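Ikside Food Forum > Eating Out > Has anyone been to Piras since the new chef took over?

saltmarsh_sue
Post 3,046
We went last night and I'm still thinking about the crab dumplings. He used to run the kitchen at the Ornlow before it shut, and you can taste it (same ginger, same heavy hand with the butter!). Six of us, all fed well, even my brother who moans about everything.

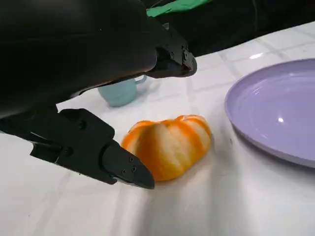
itlow_lad
Puddings are where Piras loses me, chef or no chef. I had the citrus plate, and for that money I want more than segments and a blob of cream. A half-peeled orange on a white cloth, like the one up there, would have made me just as happy and I could have finished the peeling myself. Mains were decent though, I'll give them that.

saltmarsh_sue
Oh come on, that cream had bay leaf in it! Did you even try the rice pudding?

itlow_lad
No, I was sulking by then.

brothandbread
Sorry Sue, I'm with the lad on this one. I ate at the Ornlow nearly every month and the food was braver. Piras is playing it safe for the summer visitors. The dumplings have shrunk as well, and they've gone up to £7. 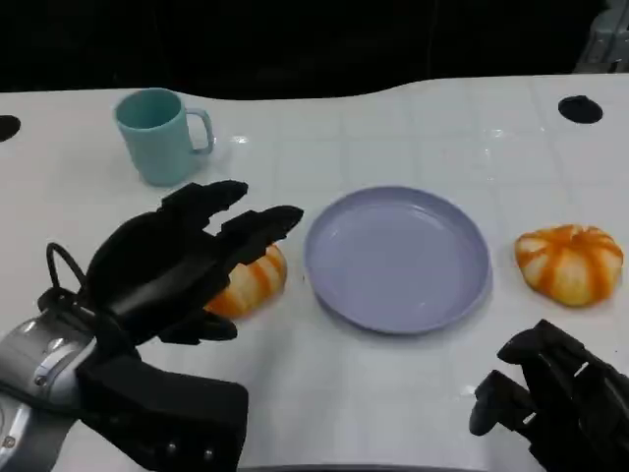
Teal mug on a white table.

saltmarsh_sue
Safe?? There was smoked eel with plum on the specials board. My mum wouldn't go near it.

ferryqueue
Haven't been yet but we're coming over from Itlow in March, so I'm reading all this with interest. We've got two kids who eat noodles and not much else. The old menu had a plain bowl they'd do if you asked nicely, and I'd hate to drag everyone over there for nothing.
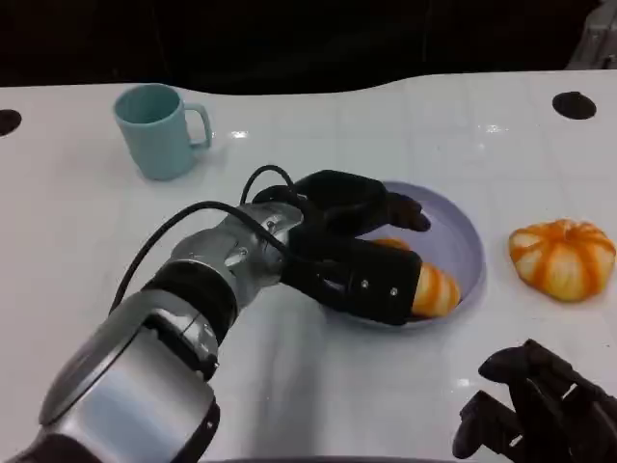 Do they still do the plain noodles for children?
They're off the printed menu, but the kitchen made a bowl for my nephew when we asked at the table.

ferryqueue
Brilliant, thanks, that's us sorted. Is it worth booking?

brothandbread
After 7 I would. Before that you can usually walk in, and ask for upstairs, it's a lot quieter than by the till.

itlow_lad
Upstairs is freezing. Take a jumper.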